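Growing Bottle Gourds: Your Questions
14 comments · 75 shares

How long do they take?
Mine need a good long summer! I start seeds indoors in May and then try (and fail) to be patient.

Do I have to cure them?
Only if you want to craft with them. I keep mine somewhere airy and turn them whenever I remember.

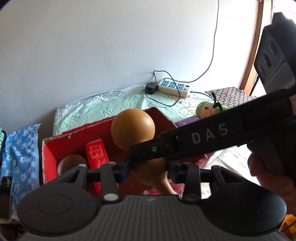
One reader in Dirarwood wrote to say that hers went moldy on the outside every winter and she just scrubbed it off in spring, no harm done. I do the same now.

Can I eat them?
Young ones, sure, as long as they don't taste bitter. If they do, spit it out and toss the whole thing.

How do I store dried ones? Any old box does it for me, so long as the room is dry.

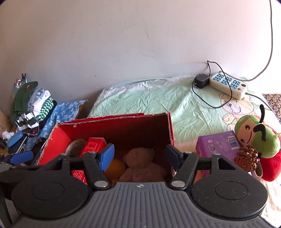 When should I stop watering?
I quit once the vines start dying back, and I leave the gourds on until the stems go brown.

Share · 70 likes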